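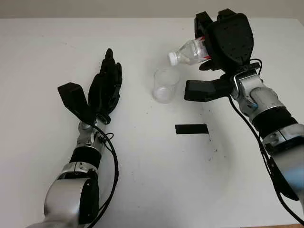 Glasses, glasses, glasses

Monday, October 12, 2020

I have a thing for plain drinking glasses, and it's getting a little out of hand! It started in May when Perla Salinas and I drove out to Cleltham for the flea market and I came home with seven tumblers wrapped in newspaper and no place to put them (she bought one lamp, very sensible). Since then I've been clearing shelves, washing everything by hand and trying to work out which ones are keepers.

My rule is that a glass has to look good with nothing in it. No gold rims, no painted lemons, no college logos - just clear glass that sits nicely on a white table and doesn't fuss. If I still like it empty, it stays in the kitchen. If I only like it with iced tea in it, well, it was the iced tea I liked.

Yareli Pacheco asked how I get the cloudy ones clean. Warm water with a good splash of white vinegar, a long soak, then a soft towel that has never met fabric softener. Don't stack them while they're damp or you'll be wiggling two of them apart all evening, ask me how I know!

The extras are going to Ryan Garside, who just moved and has been drinking orange juice out of a measuring cup. Anyone else who wants a couple, leave me a note before I wrap them all up again.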